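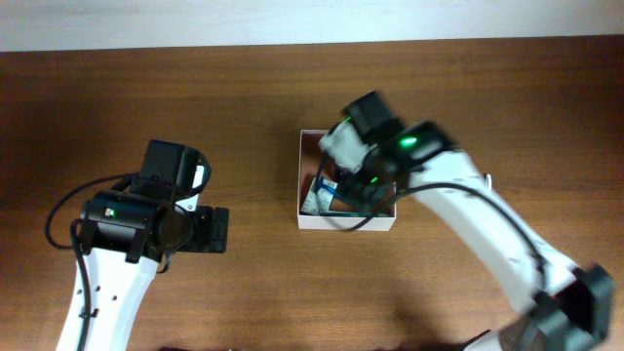 The planner hung again at 4:40 and Annelore Rieger said a word her mother wouldn't like. Third hang since lunch. Same warning in the log, collision margin, arm right, retry, retry. She scrolled. Coffee cold. On the bench the right gripper was down inside the white box with the left one out to the side, open, holding nothing, and the code between them couldn't agree who was allowed to go next.

"It's the lock," Ozan said, from the floor. He did his thinking on the floor.

"It's not the lock."

"It's the lock."

She opened the file. 3,000 lines, most of them Slavica's, half the comments in a hurry. One said DO NOT TOUCH – ask me. Slavica was in Bakent until December and her phone went to voicemail.

So. Touch it.

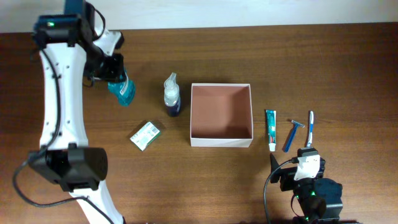
Osari Motion Software – Planning Group, second floor

She split the shared zone in two. Left of the box, right of the box, and the box itself a kind of bridge, one arm at a time. Ozan read the diff over her shoulder, breathing.

"You changed the timeout."

"200 milliseconds. It was six seconds, Ozan. Six."

"Slavica had a reason."

"Then she should of written it down."

Run. The left arm had the mouthwash in its grip, tilted, hanging over the wood, and the toothpaste and the razor and the toothbrush were still waiting in their line on the far side of the box. Annelore watched the screen instead. Left asks for the bridge. Granted. Right asks. Denied, wait. Good. Left again – wait, why again? It already had it.

It was asking twice. Every time. A retry inside a retry, somebody's safety net, and the second request got in line behind the right arm and waited for a lock the left arm was holding already. Waiting on itself. Six seconds had been just long enough to hide it.

"So it's the lock," said Ozan.

"Shut up."

She took out the inner retry. Her hands weren't great. If this broke the Sirnby demo it was her name on the commit, not Slavica's, and Priit would be polite about it, wich was worse.

Phone. A Bakent number.

"You touched it," said Slavica Milošević.

"How do you –"

"I get the build mail. What did you take out?"

Annelore told her. A long nothing on the line, a tram going by.

"I put that in for one bad cable," Slavica said. "Two years ago. We replaced the cable."

"You could of left a note."

"I did leave a note. It said ask me."

Ozan was laughing into his sleeve. Annelore put the phone on speaker, set it by the keyboard and loaded the start pose.
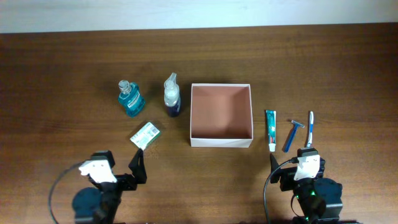

Second run

"Read me the log," Slavica said.

Left asks. Granted. Left releases. Right asks.

"Granted," Annelore read, and pulled her chair in closer. "Keep going?"

"Keep going."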